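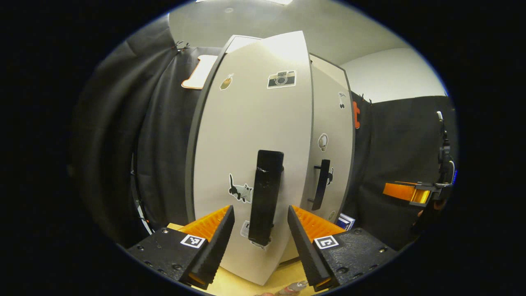
Kaiwen Jiang has a door problem, and I've come to Firnham to hear all about it. Doors swing in an arc, and Drullo, the planner she's been writing with Tuncay Gündoğdu, used to love straight lines - it would grab a handle and pull as if it were starting a mower!

Version 3 guesses where the hinge is, then fixes the guess as the door moves. "It's allowed to be wrong for the first 2 centimeters," Kaiwen tells me. Tuncay pulls up the log: 1,173 planned pulls, each one a little curve on his screen (I could have scrolled for hours). Handles are still a pain, he says, the skinny ones most of all. Then he goes back to a timing bug he's been chasing since February.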